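I've been selling the Ninesent storage basket out of our little shop for a good while now, and I still get excited when a new box of them lands on the bench. They're plain plastic baskets with slotted sides, they stack, and they do what they're told. This is my favourite colour in the range (yellow, always yellow) so forgive me if I go on a bit!

**Ninesent slotted basket, large and small**
Sold singly or as a pair
Stock updated 16 November 2022

I first bought these for my own pantry. We'd moved to Flukow, the cupboards were deep and dark, and every onion I owned ended up at the back growing a tail. I'd tried wicker, which shed bits everywhere, and a wire set from Zerkinico that left dents in the pears. The Ninesent ones let the air through the sides and the potatoes have behaved ever since. 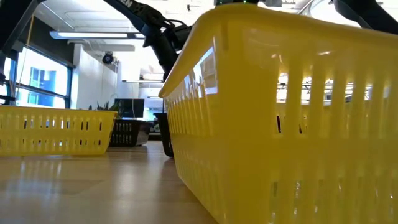 The pantry isn't the only place they've ended up, mind you. I've got one in the laundry for pegs and stray socks, one by the back door for gardening gloves, and a large one that goes down to the plot every weekend in summer and comes home full of beans and dirt. I hose it off on the grass and leave it upside down. My sister-in-law keeps her wool in hers and says the slots are handy for feeding the yarn through, so there you go, I'd never have thought of that.

## Sizes and weights

- **Large:** holds 20 litres, good for veg, towels or toys
- **Small:** holds 16 litres filled to the rim, though I'd leave a bit of room if you're stacking
- **Weight, small basket:** 400 g
- **Order code for the pair:** 1071

They nest when empty, so a whole set takes up next to no space in the shed. Full ones will stack too, but please put the heavy one on the bottom. I learned that with a load of jam jars and I'm still finding glass.

## Looking after them

Warm water and dish soap is plenty. An old toothbrush gets into the slots if you've had something sticky in there (honey, in my case, don't ask). I wouldn't put them in the dishwasher on the hot cycle, and I'd bring them in over winter if you get proper frosts.

## Colours and delivery

Yellow is in stock now. Grey and a sort of dusty green are on back order from Þorgeirsson, our wholesaler, who had us down for August and then had trouble with the shipping. I'll pop a note on this page when they turn up. If you'd like some put aside, send me a message with the colour and size and I'll hold them for you, no deposit.

Delivery is flat rate for one basket or a stack of them, and local pickup is free. Bring a bag or two if you're coming by bike, they're light but they're awkward on the handlebars!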